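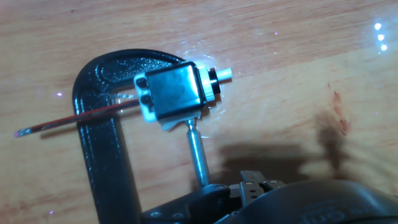
From: Maribel Echeverri
To: Bundaria Walks and Rides list
Subject: Re: [bundaria] Walking school bus, Pellis Street route

Hi all,

Kevin's message from last night is copied further down with my answers in between. I have cut the parts that were only for me.

First, the route is going ahead in October. We have enough parents for the mornings. We don't have enough for the afternoons, so afternoons are off until someone takes them on. Please don't tell the school office that we're doing both. Two families already turned up at the gate at 3:15 expecting to be walked home, and Areeba had to ring around for them.

> On the Pellis Street list, Kevin Cronin wrote:
>
> Maribel, I have a few things to raise before the flyer goes out.
>
> 1. The start time. The flyer says 8:05 from the Elleo Road shops. I walked it with my two and it took us 32 minutes with the crossing at the bottom of the hill. That gets you to the gate at 8:37 and the bell is 8:45. It's fine on a good day. With a prep kid who stops at every letterbox I don't think it is.

Agreed. I've changed it to 7:55 from the shops. The stop outside the chemist is now 8:03 and the one at the park corner is 8:14. The last stop, at the bottom of the hill, is 8:20. If you're not at the stop when the group gets there, the group keeps going and you can catch up or walk your own child in.

> 2. The crossing. I counted cars there for one hour from 8 o'clock and got 532. That is both directions, and it doesn't include bikes or the bus. When I wrote to the council last year they told me their figure for the whole day was 2835, and that it wasn't enough for a crossing supervisor. I can't see how both numbers lead to that answer, but I've got the letter if anyone wants it.

Please send me the letter. Amparo Arango is putting together the next request and she'd like to attach it. She also wants your count written out in 15 minute blocks if you kept it that way. If you only have the total, send the total.

Until there's a supervisor we cross at the refuge island near the chemist, not at the bottom of the hill. It adds a few minutes and I've allowed for that in the new times. One adult stands on the island, one stays at the back, and nobody steps off until the adult on the island says so. I know some of the older kids cross further down when they're on their own. With the group they don't.

> 3. Scooters. My youngest wants to bring his. I said I'd ask.

I asked the other parents and it was split. For the first two weeks, no scooters and no bikes. It's hard to keep 14 kids together when three of them have wheels and the footpath past the shops is narrow. After that we'll have another look. Fidelina Sotelo has offered to lead a separate bike group along the creek path for grade four and up, leaving from the same spot at 8:10. Write to her directly about that one, and pump up the tires before you come because last time half the group was waiting on one pump.

> 4. Vests. Are we getting any? I saw some in the shed but they were adult sizes.

The shed ones are for the adults. I've ordered 45 in kids' sizes from Pongsiri, who did the sashes for the fun run. They come to $1235 with the school's name on the back and $900 something without. I went without. The P&C is paying and we don't need the name. They stay with the group and go back in the tub at the school gate. Please don't take them home.

> 5. What happens when it's raining?
>
> Kevin

We walk in rain. We don't walk if there's a storm warning or if the creek is over the lower path, and in that case Areeba Virk will text the leaders by 7:15 and the leaders will text their own families. If you haven't given Areeba a mobile number, do it this week. She doesn't check this list in the mornings.

A couple of other things that came up at pick-up:

Working with children checks. Every adult who leads needs one. A parent who is only walking with their own child doesn't. The office wants to see the card itself, a photo on your phone won't do.

Prams and dogs. Prams are fine at the back. Dogs no, sorry. One of the grade ones is very frightened of them and she's been keen to join in.

I still need one more adult for the park corner stop, two mornings out of the five. You'd be finished by 8:40. Reply to me and leave the list out of it please, it fills up everyone's inbox.

Maribel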